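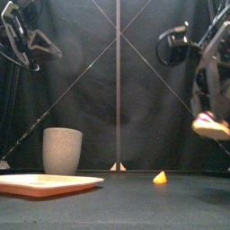 Growing oyster mushrooms in a cold basement: who's done it through winter?

Posted by Milan Goossens, November 18, 2025
4 min read | 15 comments | 2 shares

OK, I am completely hooked. I started one bucket of gray oysters in May, mostly to see if I could, and now my whole basement shelf is buckets and I've been pestering the coffee shop for their grounds every couple of days. The first flush was so big I was giving bags of mushrooms to the mail carrier!

My question is about winter. The basement gets down to the low fifties at night and I don't want to heat it. I'm on straw soaked in hydrated lime, spawn from Lamptey, plain food-grade buckets with holes drilled in the sides. Has anybody kept going through February like this? Do I switch strains or just be patient?

Also, any tricks for fresh air without drying everything out? My last batch had long skinny stems and tiny caps. Still tasted great in butter.

---

grolville_greens wrote:

Long stems and small caps is CO2, every time. Basements are terrible for it because the stuff sinks and sits there. Put the buckets up high and crack a window twice a day. I'm out in Grolville where it gets properly cold and I run blue oysters from fall right into spring. They love it. The caps come in thick and this gorgeous slate color you just don't get in warm weather.

Slow, though. Double the time you're used to.

---

Tetteh Quansah wrote:

Going to disagree on the window. Cold outside air is dry air, and once it warms up in your basement it's even drier. I cracked a window all last winter and got pins that stopped growing and turned to leather. A little fan on a timer moving air in from the rest of the house worked much better for me. Mist after it runs, never right before.

Agree completely on blues! Pink oysters would sulk or just die at those temperatures, so skip them until summer.

---

grolville_greens wrote:

Depends on the house, I guess. Mine is damp as a cave, so a bit of dry air does it good. If Milan's place has a furnace running down there I'd go your way.

---

Milan Goossens wrote:

Furnace is on the other side of the wall, so it's pretty dry. Fan it is. I have one from an old bathroom job that should fit in the stairwell door.

Do you colonize in the cold too, or start them upstairs?

---

sporeprint_sal wrote:

Start them upstairs!! This is the big one. Colonize at room temperature in a closet and then carry the bucket down when it's white all the way through. The temperature drop helps kick off pinning anyway. When I tried doing the whole thing cold, green mold got there before the mycelium did and I lost the lot.

Keep the lids on upstairs and tape the holes with breathable tape. My closet smells faintly of anise when a bucket is close to ready, and I've come to really like it.

---

kekel_fan736 wrote:

Anybody tried the Kekel grain spawn? I've been mixing it in heavier than the bag says and the buckets fill in so fast. Costs more, but I haven't had one go moldy yet.

---

Tetteh Quansah wrote:

I used it once and liked it. I'd go easy on how much grain you add, too much and the middle of the bucket heats up. And Milan, watch the coffee grounds. They're wonderful fresh, but anything that sat in the shop's bin overnight is asking for trouble. I quit using them and went to straight straw with some hardwood pellets. Bigger second flush, too.

---

Milan Goossens wrote:

Noted on the grounds! I'm picking up today's batch at closing time and it goes in the bucket tonight. Blue spawn is ordered, and I've cleared the coats out of the hall closet, which did not go over well with the rest of the household.

---

sporeprint_sal wrote:

Offer them mushroom toast. Garlic, thyme, a splash of cream at the end. And post an update when you see pins, I want to know how the fan does.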